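Wukham opens its bin-picking cell to visitors

Published May 2, 2021

Wukham held an open day at its automation workshop last week, with the bin-picking cell it has been developing with Rirham as the main item on the program. Visitors were admitted in groups, and each group saw a full run of the cell followed by a short technical briefing. The other stations, covering palletizing and label inspection, ran continuously through the day and could be visited without booking.

Bin picking is the removal of items from a container in which they have been placed without order. For items of a single type the problem is well understood, and cells of that kind have been in use in machining and casting for years. Mixed consumer goods are harder. The items differ in stiffness, surface and weight, they lie against each other and against the walls, and the software may not have a stored model of any of them. The Wukham cell is aimed at this second case, specifically at returned goods that arrive at a sorting station in no particular arrangement.

The cell uses a KUKA arm with a finger gripper, working over a gray metal bin with clamps, on a table. Rirham supplied the grasp planning software, which it sells under the name Dirnorura. Wukham did the mechanical integration, the cell control and the safety concept. The two firms have worked together on the cell since September.

Each run followed the same sequence. Staff put a small set of items into the bin by hand, closed the cell and started the program. The planner proposed a list of candidate grasps and ranked them. The controller discarded any candidate that would bring the wrist or the hose package too close to a bin wall, then executed the best of those remaining. After each attempt the bin was imaged again and the list rebuilt from nothing. No information about a previous attempt was carried forward, a choice that costs time but avoids errors when an item rolls or tips as its neighbor is lifted.

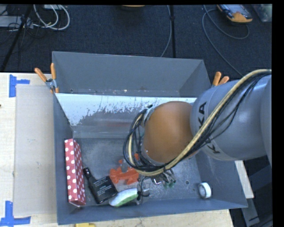
Clearance at the walls took up most of the briefing. An item lying flat against a wall leaves the gripper only one open side, and the planner has to choose between gripping it by its upper edges and sliding it toward the middle first. The current release can do both. Sliding is tried only after the upper-edge grasps have been ruled out, because a push can disturb items that were previously easy to reach. Long boxes are the usual candidates for a push. Round items are excluded from it.

Cable and hose routing was the second subject. The supply lines run along the outside of the arm and need enough slack at the wrist to allow a full range of tool orientations. That slack takes up space of its own when the arm is low in the bin. The integration team described three routing layouts tested over the winter. The first limited wrist rotation. The second allowed full rotation but let the lines touch the rim of the bin at steep angles. The third is the one now fitted, and it is represented in the collision model as a set of simple volumes attached to the arm. These volumes are larger than the lines themselves, and some reachable grasps are rejected as a result. The team considers this acceptable at the present stage and plans to reduce the margin once it has more running time on the layout.

Lighting and reflection were dealt with more briefly. Bare or worn metal in the bottom of a bin returns uneven depth readings, and glossy packaging can produce a false surface beside the real one. Dirnorura compares readings taken under two exposure settings and drops points that do not agree. Where too few points remain on an item to plan a grasp, the item is left until last. Asked whether a matte liner would solve the problem more cheaply, the presenters said that it would help, but that the customers they have spoken to use unlined metal bins and do not want to change them.

On figures, the firms were cautious. The gripper fingers are inspected after every 1000 cycles and replaced after 2000. The longest unattended test to date lasted 24 hours and used a fixed set of items that was returned to the bin automatically. No pick rate was given for mixed goods. The presenters said that a single number would mean little without a description of the item set, and that results would be published together with the set when the trial phase ends.

Questions from the floor dealt mainly with handover. Several visitors wanted to know how much retuning is needed when the cell is moved or the bin is exchanged for another size. According to the briefing, a change of bin requires a new wall model and a calibration routine, both of which can be carried out by an operator. A change of gripper requires work by Rirham. Soft goods in bags are outside the scope of the present version. Transparent items can be handled if they carry a label large enough for the sensor to register, and are otherwise sent to a manual lane.

There was also a question about recovery from dropped items. If the gripper closes without holding anything, the arm withdraws to its standby position and the bin is imaged again. If an item is lost between the bin and the drop-off point, the cell stops and waits for an operator. Automatic recovery from this second condition has been tried in simulation only.

The next step is a trial at Sarıgül, a returns processor, where the cell will be placed at the end of an existing manual line. It will receive a share of the incoming goods and pass anything it cannot pick back to the line staff. The trial is planned to start in September, subject to the safety acceptance of the installation. The cell at the workshop will be kept in operation during that time for software testing.

Slides from the briefing can be requested from Wukham by visitors who registered on the day. The palletizing and label inspection stations remain available for viewing by appointment. The bin-picking cell will be closed to visitors until the current round of tests is finished.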